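Re: [sim-demos] counter batch, what still needs collecting

Visitación Arrieta wrote:
> Can someone tell me where we are with the counter batch? Nermin's sheet
> says 117 accepted but the folder has fewer than that. Also Zhuoran asked
> whether the cluttered layouts count toward the same target or are
> seperate. I need to know before Tuesday so I can book people.
>
> Visi

Hi all,

quick one, between meetings.

117 is right. 19 of them are still on the Solell machine, the sync died overnight and I only restarted it this morning. Check the folder again after lunch. If they aren't there by 3 pm, write to Dušan, not me, I'll be on the train.

Cluttered layouts are separate. Own target, 50 accepted. We have 27. So please stop filing them under counter-plain, Maarja has been moving them by hand and is being very nice about it.

What I mean by cluttered: stuff bunched up tight under the gripper, things lying down next to things standing up, so you have to think about the approach. Like this one from the Prokidari set: 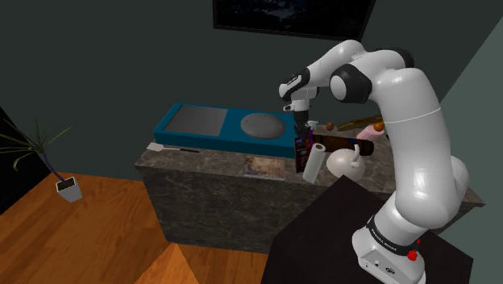 Cluttered layout, arm over the group by the cooktop-like unit.

Kettle next to a bottle on its side, box and paper towel roll right there too. Good. Want more like it. If the randomizer gives you five items spread out down the whole counter, just re-roll, don't record it.

Reminders, same ones as last time mostly:

- one target object per episode, type it in BEFORE you start moving
- come down slow. If you knock over a neighbor keep going and tag it "contact", do not delete. We threw out too many of those in the Dondberg round and the policy has no idea what to do after a bump
- no teleporting the arm back to home mid episode
- round objects (kettle, ball) are under-represented, pick those if you have a choice
- instruction text in plain words. "pick up the kettle" is fine. "Execute grasp on kettle" is not, Zhuoran

Wrist camera view is still off by default in the new build. Turn it on. Episodes without it get rejected by teh checker and you only find out at the end of the session, sorry, fix is coming.

Visi, for booking: two people, half a day each should cover the rest of the cluttered ones if nothing crashes. Miettinen room is fine, the headset there works again.

Not decided yet: drawers. Don't start on drawers.

Nermin can you update the sheet with a second column for cluttered? thx

Dušan, did you get my note re the friction settings? The bottle slides way too easy

M.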